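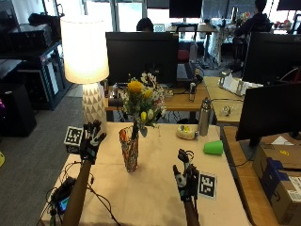 The flower stall that would not close

The market hall at Skotside had 74 stalls when Bilal Sfeir took over his uncle's pitch. It now has ten, and his is the only one selling cut flowers.

He starts at 4 in the morning, when the van comes up from Sirport. The buckets are filled the night before. Stems are trimmed at a slant, lower leaves stripped, and anything bruised goes into the cheap bunches by the till.

Most of his trade used to be funerals and Saturday shoppers. Then the hall shut for months, and people began ringing to ask if he would deliver. He bought a second-hand bike with a box on the front. By February he was sending out 618 bunches a month, nearly all of them to addresses within two miles.

"People wanted something on the table," he says. "They were looking at that table all day."

What they order has changed too. Roses have dropped away. Customers ask for things that last, such as chrysanthemums, statice and alstroemeria, and for bunches loose enough to put straight into whatever vase they own. Sfeir has stopped stocking florist's foam and says he does not miss it.

Some of his stock comes from Cristian Restrepo, who grows on a strip of rented land behind the Akl brickworks. Restrepo lost his early sweet peas to frost this spring and has put in more yarrow -- it stands up to the wind there, and it dries well if it does not sell.

The council has yet to say what it plans for the hall. Traders have been told their leases run to the end of next year. Sfeir has asked for a longer one, and in the meantime he has had the shutters painted.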